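Thu 28 May

Sourdough starter trials, second round. Tomoyo in at seven, me at eight.

Fed all the jars at the same ratio as last week, one part starter, two flour, two water by weight. Scale was reading two grams heavy with nothing on it, so I zeroed it before every jar and will bring in new batteries. The Gareck rye came out of a fresh sack. It is coarser than the last one and took up more water. Jar C was like putty until Tomoyo worked another 30 g in. That makes C a different hydration from the rest and it should not go on the same chart.

Rise after four hours, marked with tape on the glass:
A (white, tap water) – a little under double
B (white, filtered) – same as A, can't see any difference
C (rye, extra water) – doubled and starting to dome
D (half and half) – doubled, smells of apples
E (white, fed from the fridge) – hardly moved

E was straight out of the cold at feeding so that is no surprise. Leave it another day before deciding anything. Rory thinks we should warm the water for E only. I would rather feed it twice at room temperature first and change one thing at a time.

Baked two test loaves from D, 454 g of dough each. First went in at the usual setting with the lid on for 30 minutes, second the same but proofed 80 minutes longer. Second one spread. The crumb near the base was tight and a bit gummy, and the slash closed up. First one is the better loaf by a long way. Setsuko cut it while it was still warm, so the notes on its crumb are not worth much. Tarek said too sour, Tiziana said not sour enough.

Salt: we have been dissolving it in the last of the water and I keep finding grit at the bottom of the jug. Try mixing it into the flour next time and see if the dough feels any different at the first fold.

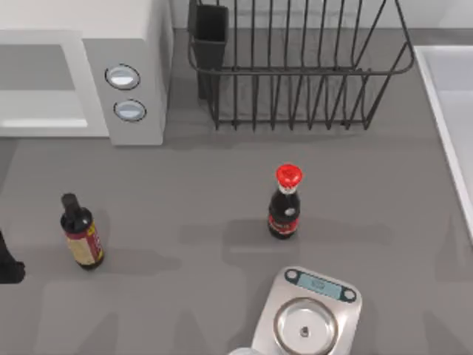

Still to sort out is where the jars sit overnight. The shelf by the window drops too far after midnight and the one over the fridge gets too warm. Tomoyo put a thermometer on each before she left and will read them first thing. If the window shelf is the worse of the two, A and B move to the cupboard under the sink.

Flour left: 300 g of the white, plenty of rye. Rory to order more. Discard from today is in the tall tub, second shelf, for crackers. Please label the lid if you take any out.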